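I got to spend an afternoon at the Grolto open day, and I'm still kind of buzzing about it, so apologies in advance for the length of this one.

Some background for anyone new. My cousin's friend Nermin Sarıgül works at Grolto, and she'd been promising for ages to get me on the list for one of these. They only do it a couple of times a year. I signed up back in December and then completely forgot until the reminder email showed up, and by then I'd already told my dad I'd help him move a couch. (Sorry, Dad. The couch got moved the next morning.)

The building is out past the Gondham exit, 5 minutes from the place with the good pierogi, and I still managed to miss the turn. By the time I'd parked and found the right door they were handing out name badges and very bad coffee. I ended up in a group with two high school teachers, a retired guy who used to fix elevators and asked the best questions of anyone, and a kid of maybe ten who knew more than all of us put together.

First there was a talk. Rory MacAulay did it, and he was funny and fast and only used slides when he had to. His whole point was that stores are hard for robots. A car factory puts the same part in the same spot all day long, but a store has bags and bottles and cups and squishy things, and people put stuff back wherever they feel like it. He held up a bag of chips and gave it a squeeze so we could all hear it crackle, and said that sound had cost him most of a year. I wrote that down.

Then we all shuffled into the lab and crowded around the table they call the corner store. I loved the corner store! I have spent real money on worse snack selections at gas stations. It's a two-armed setup, and the arms are a lot more graceful up close than I was expecting. 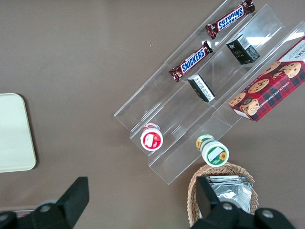
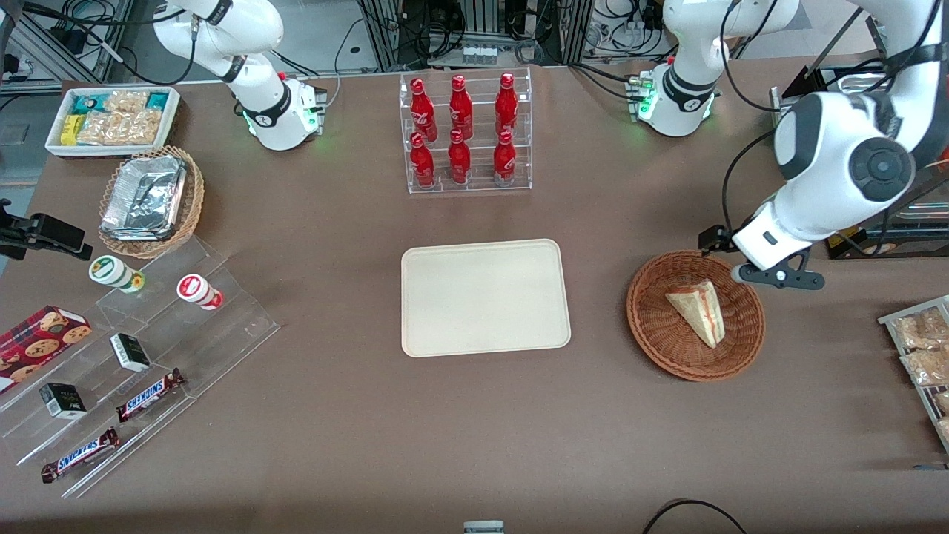
The corner store at work, first from down by the gripper and then with the whole counter in view.

The person running the demo was Nigel Pearce, who has the calmest voice I've ever heard on a human being. He explained that somebody types in an order in plain words, the robot works out which things on the counter match, and then it picks which arm should go get them. The elevator guy wanted to know what happens if both arms want the same thing. Nigel said they take turns, and that early on they did not take turns, and there's a dent in a cabinet to prove it.

What surprised me most was how slow it is. I think movies have ruined me. You stand there watching a gripper come down toward a snack and it's like watching somebody thread a needle, and without meaning to the entire group went silent. When it finally got a grip on something and lifted, one of the teachers yelled "YES" and then turned bright red. It was great. I would've yelled too if I'd been quicker.

It also missed! I was glad we got to see that. On one try it closed on nothing at all and carried the nothing very carefully over to the side. Nigel let it finish, reset it, and told us their best run so far was 173 orders in a row without a person stepping in, and that he'd been aiming for 200 and went home grumpy. I asked if it knew it had missed. Sometimes, he said. That's one of the things they're working on now.

The kid asked if the robot ever gets to eat any of it. Nigel said no, but the night shift does.

Afterward there was a Q&A with Nermin and Rory, and I asked the question I'd come with, about jobs. My first three jobs were all behind a register, so I do care about this. Rory's answer was okay. He talked about overnight hours and stores that can't find staff, and I believe him as far as that goes, but I noticed the teachers looking at each other, and I'd have liked another half hour on that and a bit less on the funding. Nermin found me later and said she worries about it too, and we had a good talk by the coat rack until somebody needed her.

If you want to go, get on the mailing list early. There were 100 spots for this one and Nermin says they filled up in a day. Wear comfortable shoes, because there's nowhere to sit in the lab, and eat first. Looking at snacks for that long without getting one is rough. I stopped for pierogi on the way home and ordered way too many.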